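Hand basket (retail)

A hand basket, also called a shopping basket or carry basket, is an open container lent by a shop to its customers for the time they spend inside. It is meant for small purchases and is returned at the till or the door. Most modern ones are moulded in plastic and carried by a hinged handle. The subject has attracted a good deal of confident writing and not much evidence, and several claims repeated in trade handbooks have never been properly tested.

Origins

It is often said that the shop basket was "invented" by a single grocer. The claim is hard to credit. People carried their own baskets to market long before self-service shops, and the step from a customer's basket to a shop's basket could have been taken in many towns without anyone writing it down. The local history of Prasorstead credits a grocer named Emer with lending out wicker baskets at the door, but the only source is a family recollection, printed long after the shop had closed. No photograph or bill of sale has been produced.

Construction

Plastic baskets are usually made with pierced walls and floor. Makers give several reasons for this, among them lower weight, less material and easier cleaning. The weight saving is real. The cleaning claim is doubtful, as anyone who has tried to get dried yoghurt out of a grid with a cloth will know.
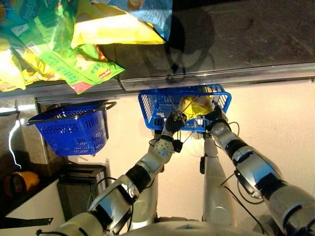
Visibility is the other reason commonly given for pierced walls. Shopkeepers are said to prefer them because staff can see what a customer is carrying, and security guides repeat the point with great assurance. A bright wrapper does show: the yellow item in this blue basket can be made out through the openings while the basket is held up against the shelf edge. Whether it could be named or priced from such a view is another matter, and the guides do not say. A small, dull item under a larger one would be hidden in any case.

Use with light and bulky goods

Baskets are normally described by volume or by the load they can bear. Neither figure says much about crisps and similar snacks, which are mostly air by volume and fill a basket well before they strain it. The packets also slide over one another, and cannot be stacked with any confidence either in the basket or on the shelf.

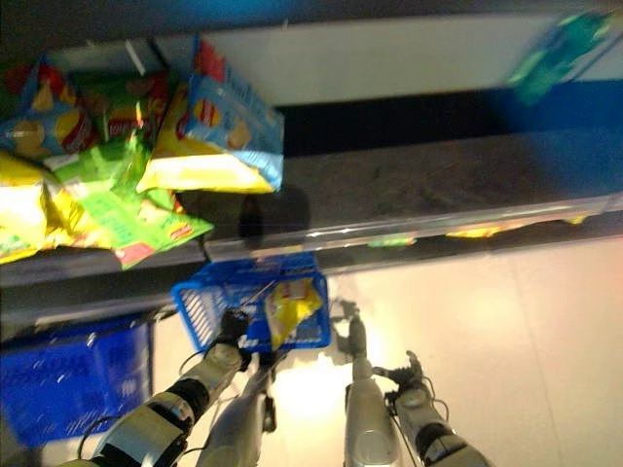

Placement of snacks near baskets is a favourite topic of shop-layout manuals. The Thoroddsen method, taught on short courses for shop managers, holds that large bags should be heaped loosely, on the grounds that a tidy row discourages the customer from spoiling it. Heaps are certainly found in practice, as with the chip bags leaning on one another here, the largest of them light blue at one end and yellow at the other, with a single yellow bag of potato chips in the basket. It does not follow that the heap sold the bag. Svend Þórarinsdóttir, reviewing the method, noted that its main trial covered 11 shops and 398 purchases, with no tidy shelf for comparison. She considered the result "an opinion with a number attached". Supporters have promised a larger trial — it has yet to appear.

Handles

Handles are of two main kinds, plastic and metal. Plastic handles are generally thicker and kinder to the palm. Metal ones are thin, take up little room when folded down, and allow baskets to be nested in a stack. They also press into the fingers under a heavy load, a complaint as old as the design.
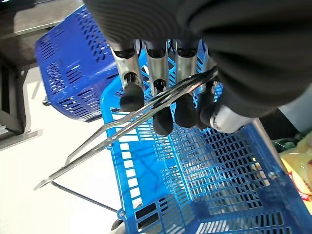
The pivot, where the handle meets the rim, is widely named as the first part to fail. This may be true, but the evidence is poor. Undano, a supplier of shop fittings, used to advertise a pivot good for 900 lifts, later reduced in its catalogue to 400, without explaining how either figure was reached or what weight was lifted. Shops seldom keep records of broken baskets, and a basket that disappears is counted the same way as one that snaps.

Hygiene

Concern about dirty baskets comes and goes in the press, usually on the strength of a few swabs. Finding bacteria on an object handled all day is no surprise, and most such reports leave out any comparison with door handles, coins or the customer's own bag. Regular washing is sensible, though the intervals recommended by different suppliers vary so widely that they look like guesses.

See also: Shopping trolley; Carrier bag; Shelf edge; Self-service shop

Last revised 2019-12-31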